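Groups > Starkunside Robot Teaching Circle > Meetings > Minutes, August

Minutes of the August meeting, Starkunside, upstairs room. Started at 19:10, which is late even for us (the kettle had a queue). I'm writing these up from my own scribbles again, so if I've got you wrong, shout before the next one and I'll fix it.

Minutes of the last meeting

Agreed, with one correction. I'd put that the Skanura controller was being sent back. It's being kept, and only the cable was sent back. Sorry!

Recordings so far

We have 190 recordings of the block task saved on the shared drive, all done by people steering the arm in the simulator. I went through the lot over two evenings with a pot of tea and threw 32 of them into a folder called "maybe not". Most of those are ones where the person stopped halfway to think, so the arm just hangs in the air for ages and then dashes off. A few are ones where the cube got dropped and chased across the table. There was a good long argument over whether the chasing ones should stay in. One side says the robot ought to see how you recover from a mistake. The other side says it'll only learn to drop things. I'm with the first lot, but we didn't settle it, so the folder stays as it is and nothing gets deleted.

It was also pointed out that we all have different habits. Some of us come straight down on a cube from above, and some of us sneak in low from the side and scoop. When those get mixed together the trained arm dithers between the two and ends up doing neither very well. Agreed: from now on, everybody goes up, across, then down. Please don't scoop, however satisfying it is.

Steering by hand or by controller

This took up most of the evening. We've got two ways of showing the arm what to do. On the real one in the Gridwood workshop you can take hold of it and walk it through the moves yourself, and in the simulator you steer with the Skanura controller. The hand-guiding fans say it's far quicker to learn and you can feel when you're about to hit something. The controller fans (me included) say that your own arms get in the way of the camera, and that a robot shown a task by hand has only ever seen it with somebody's elbow in the picture. We had the simulator up on the big screen while we talked it over, with the cubes and the yellow box laid out for a new run.

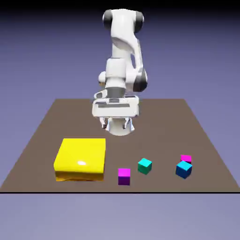
Do we have to record a new set of demonstrations every time the objects get moved?
Only if they end up somewhere quite different from anything we've already shown it, and the better plan is to vary the starting layout a little on every run so the arm gets used to it.

That came from one of our newer members and I'm glad it was asked, because it led us on to the fact that far too many of our early runs start from the same layout. I'd been pressing reset and going again without shuffling anything. Guilty! From this month the shuffle setting stays switched on, and if you find it off, please switch it back on before you start.

We also tried turning the controller speed down to 67 per cent. Two people had a go and both liked it, saying the last bit before closing the fingers felt much less twitchy. I had a go as well and found it a bit like stirring porridge, but I can see the point. We'll use the slower setting until the next meeting and then compare.

Money

There is 1271 kronor in the tin. The replacement cable comes out of that once the bill turns up. A second controller was asked for, so that one person can practise while another records. Everybody liked the idea, and it now depends on finding one second-hand. I said I'd keep an eye out.

Visit to Sjöberg

The people at Sjöberg have said we can come and watch how they teach their packing arms, most likely in October. They do nearly all of it by remote control, with the person sitting in another room looking at screens, so I'm hoping it'll back me up in the argument above – or finish me off. Space is tight, so put your name on the sheet by the door if you want to come.

Any other business

File names. Please, please stop calling things "test final 2". Put the task first, then your initials, then a number.

Someone asked if we could move on to stacking. The feeling was that we should get the up-across-down recordings done first, and I was asked to set up a stacking table in the simulator so people can mess about with it in the meantime. Nothing recorded from that counts yet.

The window at the back still won't shut properly, so bring a jumper.

To do before next time

Shuffle setting left on – all of us.
Sort the "maybe not" folder into pauses and drops – me.
Set up the stacking table – also me.
Bring biscuits – whoever finished the last packet.

Closed at 21:25. Next meeting in September, same room.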